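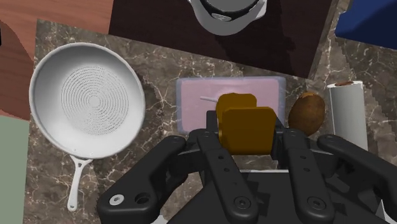 What is one "example" in your collection?
One example is a single try at a single task, from the start position of the arm until the operator presses the end key. We save the camera views, the joint positions and the state of the gripper, together with the sentence which tells the task. Tries that fail are saved too, in a separate folder.

How many examples does the Sturnar set have?
The kitchen part has 3,000 examples, divided over 17 tasks. The tasks are not equal in size. The smallest one has only 2, and we ask you to leave it out of training until it is larger.

Are the examples made on a real arm?
No. Everything in the kitchen part is made in simulation. The office in Drorkby has one real arm, but its recordings belong to the Trimine set and have another file format.

Who moves the arm?
A person, with a hand controller. New operators practice for one week, and the tries from this week are not included in the set. If you want to become an operator, please write to Gebremedhin Araya, who makes the schedule.

Which objects can be on the counter?
It depends on the task. Objects which are not part of the task also stay there, and the model must learn to leave them alone. We change their places between the examples. 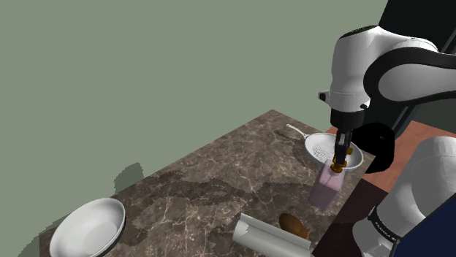

Gripper at the pump of the pink bottle, with the pan behind.

Why do I see the same task from different cameras?
Each example is saved from more than one view. The views have the same time stamps, so you can use one of them or all together. Please do not count two views as two examples when you report your results.

Can I use only a part of the set?
Yes. The first package has 600 examples and is enough to test your loading code. It was made in June and it does not change anymore.

I found a wrong task sentence. What should I do?
Send us the example number and the sentence as you think it should be. We correct the sentences in the next version, and we do not change a version which is already published.

Last change of this page: 2 Aug 2021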